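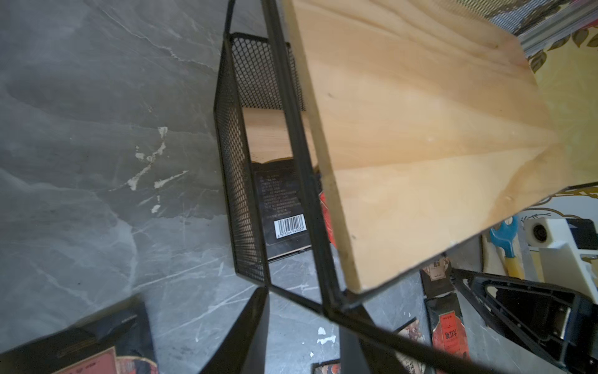
Visit to the Herivach training site, February

Our working group on small robot cells has been writing a house code of practice for the past year, and we had reached the stage where we needed to see how other people do it. Herivach runs a training site with a row of two-arm cells and has had written rules for them longer than we have. Four of us went. These notes are for the members who stayed behind.

We were met at 9:30 by Siham Nasrallah, who is responsible for cell procedures, and Hadi Hamdan, who trains the operators. The first half hour was a safety talk in the break room. It covered the exits, the stop buttons, loose sleeves and lanyards, and the rule that a visitor does not put a hand past the aluminum posts of a cell for any reason, including to pick up something that has dropped. We signed a sheet to say we had heard it.

The rulebook

The Herivach rulebook is 129 numbered rules in a ring binder, with a copy at each bench. Siham Nasrallah said the first edition had 432, and that operators did not read it. She cut it by taking out everything that repeated the manual for the arms and everything that could be moved to a checklist. What is left is mostly about who may do what, and when.

The part we spent longest on is the section on entering a cell. There are two states, "arms live" and "arms safe," and the operator has to say the state out loud before anyone reaches in. A green light on a joint does not count as permission. Several of us admitted that people at our own site read the lights and go ahead. Hadi Hamdan said this was the most common fault he sees in new operators and that he fails them for it in the first assessment.

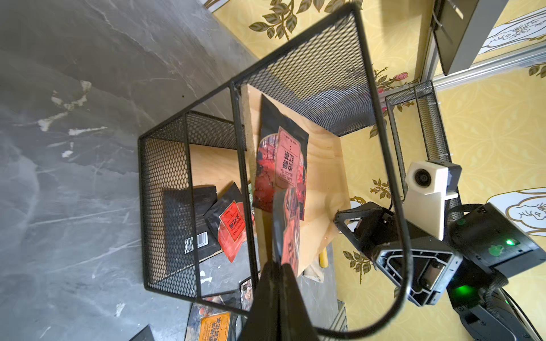
The task in the cell we watched was handling tea packets, with a mesh basket and a light wooden board as the furniture. Ghassan Hattar from our group asked why they use real retail packets when plain test blocks would be easier to keep the same. The answer was in the rulebook, under materials. Soft packaging creases and slides, one pouch does not behave quite like the next, and Herivach wants operators to learn grip limits on things that can be spoiled. One of the pouches was Earl Grey.

The rules on packets are short:

A packet that has split is taken out of the cell and logged.
Nothing that has been in a gripper goes back to the kitchen.
Labels are left on, including barcodes.
Packets are replaced as a set after 800 grasps.

We thought the third was odd until it was explained that an earlier batch had been stripped of labels and the logs could no longer be matched to the items.

Shared space between two arms

Our draft code has one paragraph on two arms working over the same floor. Herivach has four pages. The main points, as I wrote them down:

One arm has priority in the shared zone, and this is set before the run starts.
The other arm may wait at the edge of the zone with its gripper open, but may not cross above the first.
Cables at the wrist are checked for slack at full reach before each session, with the arm moved slowly by hand control.
If either arm touches the furniture hard enough to shift it, the run is stopped and the furniture is put back by a person with the arms safe.
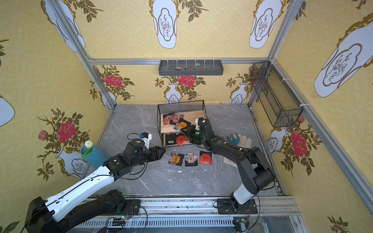 Tomás Ó Flaithearta raised the question of what may be left on the floor of a cell. Our draft says nothing except the work pieces. Herivach allows other objects if they are on the setup sheet for that run, and has a separate rule for hand tools and gloves, which have to be accounted for by name at the end of the session. He argued that this was too loose. Siham Nasrallah's view was that a strict ban gets ignored and a list gets used. We did not settle it, and I have put both wordings in the draft for the next meeting.

Fixings were another topic. Cable ties are accepted for hanging light items such as a mesh basket, but they are on the inspection list and get cut and replaced on a schedule. Anything carrying an arm must be bolted. We have nothing on this at all and should add it.

Records and maintenance

After lunch we were shown the session log, kept in a program called Otik. Each entry has the operator, the cell, the setup sheet number, the stops and the cause of each stop. There is no box for "other," so the operator has to choose a cause or call the supervisor. Gripper fingers are inspected every 3000 cycles and the result goes in the same log.

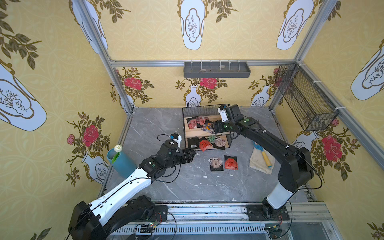 We asked how the shelf task was graded. An operator passes when the packets are on the boards they were assigned to and no rule has been broken on the way. Speed is recorded and does not affect the result. Hadi Hamdan said they used to publish times on the wall and took them down when stops went unreported.

Points to take into our own draft:

Spoken state call before reaching in.
Priority arm named on the setup sheet.
Wrist cable check at full reach.
Inspection and replacement dates for cable ties.
No "other" in the stop log.

Siham Nasrallah has agreed to send the four pages on shared space, and I will circulate them when they arrive. Comments on the two floor wordings should go to Tomás before the next meeting.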